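Porton two-sided sharpening stone, after one winter

I bought the Porton stone in February, when my kitchen knives became so dull that I was pressing tomatoes more than cutting them. Before this I used a pull-through sharpener from the supermarket for many years. It gave me an edge for two or three days and then the knife was the same as before, only a little thinner.

The set has the stone, a rubber base, and a small plastic wedge that you clip on the back of the blade to keep the angle. The stone is coarse on one side and fine on the other, and the fine side is marked 3,000. There is also a sheet of instructions, which I read twice and did not understand well. The drawings are too small, and the text says "raise a burr" without explaining what a burr is. My neighbor Edeltraud Brunner worked many years in a hotel kitchen and she showed me in five minutes. You move your thumb away from the edge, never along it, and you feel a very small roughness on one side. Then you turn the knife and do the other side.

The base is the best part of the set. My old stone, which I got from my father-in-law, was moving on the table all the time and I had to put a wet towel under it. The Porton base stays in its place even when the counter has water on it. It is a little hard to take the stone out for turning, and with wet fingers I dropped it once in the sink. One corner is now chipped. It does not disturb the work.

The wedge I do not like so much. It scratches the blade if there is some grit under it, and on a short knife it sits too high, so the angle becomes too steep. I used it for the first month and then stopped. For a beginner it is maybe useful to feel in the hands what the correct angle is, but please put a piece of tape on the blade first.

How is the result? My chef's knife is a Serkik, nothing expensive, and I have had it for 14 years. The first sharpening took me 47 minutes, because the edge was in bad condition and I was afraid to press. Now I need about ten minutes for the same knife, and I do it once a month. It cuts paper cleanly, and it cuts onions without making me cry, or at least less than before. The small paring knife was more difficult. Near the tip you must lift the handle slowly while you pull, and I still do not get this right every time.

The fine side needs very little water. I made the mistake of leaving the whole stone in a bowl overnight, as I did with the old one, and the instructions say on the back page that you should not do this. A few splashes are enough. The coarse side drinks more, and you have to add water while you work. After some months my coarse side became a bit hollow in the middle. A flattening plate is sold separately, and I think for this price it should be in the box. Narayanan Thomas, who has the same set, uses sandpaper on a flat tile and says it is good enough for him.

I also tried the Jalleo, which my brother-in-law has. It is cheaper and the coarse side works faster, but the fine side leaves scratches that you can see, and the base is only a thin piece of foam. If you sharpen just garden tools and one old kitchen knife, take the Jalleo. For kitchen knives I would pay the difference.

One more thing the box does not say clearly: this stone is for plain edges only. A blade with small teeth will lose them if you draw it flat over the stone, and for such knives you need a thin round rod.

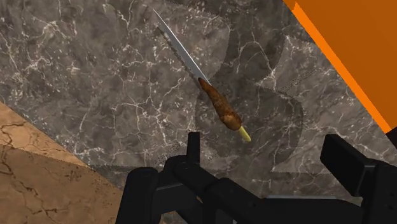 I asked the shop if Porton makes a rod like this, and they answered that it is planned, without saying when. Until then I give the set four stars out of five. The missing star is for the wedge and for the instructions.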